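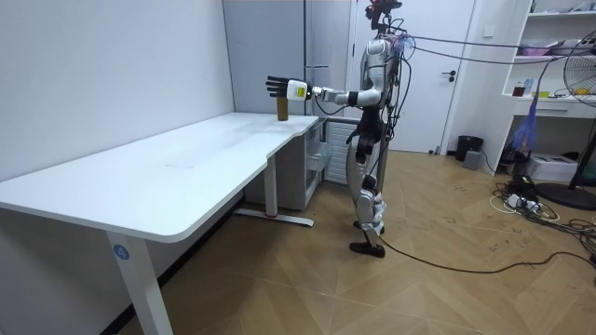
Ticket 534
Opened: 12/1/24
Product: Jillance desktop client
Site: Plavdale office
Status: Closed

Problem as reported
Shared calendar stopped syncing for everyone at Plavdale. New bookings show up on the web version but not in the desktop client. Filluvstead office is fine.

Log

Checked the Jillance service page. No outage listed. Logged in to the web version with the Plavdale account and could see all current bookings.

Asked user to sign out of the client and back in. No change. Asked user to clear the local cache (Settings, Storage, Clear). Calendar came back blank and then stuck at "Loading 245 items."

Compared client versions. Both offices are on the same build, so not the update.

Got the client log from one Plavdale machine. Same line repeats every 10 seconds:
sync: proxy refused connection, will retry

Plavdale goes out through the Bonsu proxy. Filluvstead does not. Turned the proxy off in the client on one machine as a test and the calendar loaded right away. Turned it back on and the error came back.

Looked at the proxy settings. The connection limit per site was set to 200 and the proxy was holding over that many. Most were old sessions from the Jillance client that had never been closed. Idle timeout was set to 0, meaning never.

Fix
Set idle timeout to 10 minutes. Restarted the proxy service. Left the connection limit alone. Had users quit and reopen the client.

Result
Calendar loads on all Plavdale machines. One laptop still showed the blank calendar and needed the cache cleared a second time.

Follow-up
Check the Filluvstead settings before that office moves to the same proxy in February. Vendor case is still open for the client not closing its sessions.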